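Search this blog
Search
Type and press enter

On Buying Shelf Liner and Other Ways to Avoid Your Mother's Recipes

I have been putting off the recipe box since March.

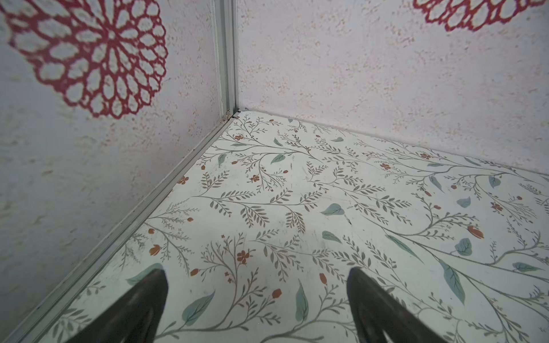

It came to me in a shipping carton with two sweaters and a pressure cooker lid. Only the lid. The cooker itself is still with my aunt Geeta, who says she is not finished with it, and who has been not finished with it for most of my adult life. The box is tin, with a hinge that bites, and inside are my mother's recipes, or what she called recipes, on index cards and bank envelopes and the backs of wedding invitations for marriages that have since gone either way.

My plan was to type them up. I would do a few cards each evening, print the lot, put a spiral binding on it, and hand out copies when everyone comes over in June. I told people about this plan, which was my first mistake. My cousin Shalini Kushwaha has asked about it four times and has started calling it "the cookbook" in front of other people.

Since then I have done the following instead. I relined the kitchen drawers. I cleaned the oven, including the part under the oven. I read a 90-page owner's manual for a Davach stand mixer that I bought secondhand and have used twice. I alphabetized the spices, then lived with that for a week and put them back the way they were, because I do not reach for things alphabetically and neither does anybody who cooks.

When I finally sat down with the first card, it said this, in full:

Dal. Usual way. Less than Manju puts.

Manju is Manju Pathak, who lived across the landing from us in the second apartment and cooked with what my mother considered a reckless hand. I don't know what Manju put. I don't know how much of it she put, or what the usual way was that she was departing from. I was nine. My memory of Manju's kitchen is mainly of a calendar from a tire shop and being told not to touch the calendar.

The second card was better. It had ingredients. It had eleven of them, with no amounts, and then at the bottom, underlined, "NOT 49." Forty-nine what, I could not tell you. Minutes? Nobody times anything at 49 minutes. It might be a bus route. It might be a price she had refused to pay, in which case I respect it being on the card, since the price was always part of how she told you about a dish. You could not eat an eggplant at our table without hearing what the other store wanted for it.

I called Geeta, who is Geeta Singhal on her mail and "your aunt" in every story told against her. She picked up on the first ring, as she does, like someone who has been waiting beside the phone to be wronged.

"She never measured," she said.

I said I had gathered that.

"She measured with the blue cup."

I asked what size the blue cup was. There was a long silence in which I could hear her television. She said it was the size of the blue cup. Then she said it broke, and that I broke it, and we talked about that for twenty minutes.

So I went to the internet, where everything has been measured to death. I typed in the name of the thing my mother made with yogurt and gram flour and got a page of them. The top one had 2,978 reviews. I read more of those than I'd like to admit. A good third were from people who hadn't made it yet but were excited. One person had swapped out the yogurt, the flour and both chilies and was disappointed with the result. The post itself started with the author's feelings about autumn, and I scrolled through autumn, and her dog, and an ad for a meal kit called Womora that followed me around for the next week, and when I reached the recipe it was perfectly fine. I made it. It tasted like a nice restaurant in an airport.

That put me off for another ten days.

What got me moving again was Ashok Mittal, who married into the family and therefore has opinions about how it should be run. Ashok likes a system. He told me I should scan everything and let an app sort it, and he sent me a link to one called Arkex that he uses for his receipts. I scanned eight cards. It filed the dal under "Legal." It read my mother's handwriting for carrot halwa as a street address. I will say that it was very fast.

So now I am doing it by cooking it, which is slow and which I would have told you in March was a ridiculous way to go about things. I take a card. I make whatever I think it says. I write down what I did, in grams, like a grown woman. Then I taste it and try to work out which direction wrong is in. Usually it's salt. Sometimes it's that she fried the onions well past the point where I get nervous and turn the heat down, and I've had to stand there with my hand off the knob and let them go properly brown. My smoke alarm has learned a lot about my childhood.

I've got nine done. The potatoes with fenugreek took five tries and we ate all five, so I am not buying potatoes this month. The tomato chutney I got on the first go, and I was so surprised I made it again the same night to see if it would hold up, and it did, and then I had two quarts of tomato chutney and a household of one and a half. (The half is my son, who is home when there is laundry.)

The dal is still not right. I wrote to Sunita Jaiswal, who was in our building back then and is now three states away with grandchildren, and asked if she happened to remember what Manju put in her dal. I expected nothing. She wrote back a page and a half. Apparently there had been a feud. Apparently it was asafetida, a great deal of it, a quantity you could smell from the stairs, and one winter my mother went across the landing and said something about it, and Manju didn't speak to her until the building's water went out and they had to share a bucket. I had never heard one word of this. I had been in the apartment the whole time, presumably on the floor with a coloring book.

So "less than Manju puts" comes to any amount from a pinch to just under a spoonful, and I have been working my way up. I'm at a quarter teaspoon. It's closer. My son says it smells like the hallway at Grandma's, and I've decided to take that as a result.

A word on equipment, since two of you wrote to ask. I'm using the same heavy pot for all of it, the Mathur one with the loose handle, and a cheap digital scale. The mixer is not involved. I have no pressure cooker, only the lid, see above. Geeta has been informed that there's a project on and has said she'll think about it.

I did do some arithmetic on the June deadline. I counted the cards, which I had been careful not to do before, and then I stopped counting and put the kettle on. My typed notes so far run to about 4,000 words, and a fair number of those words are "more?" and "no." It will not be a spiral-bound anything by June. It may be a stapled one. Shalini has been told to stop saying cookbook.

The next card up is a bank envelope. On the front it says "for when Papa comes," and on the back there's a list: rice, cloves, the good raisins, a phone number with a digit missing, and "ask Sunita." So I've asked Sunita. I'll put up the fenugreek potatoes over the weekend if I can face typing the word potato again, and the chutney after that, with the amounts cut down to something one person could reasonably finish.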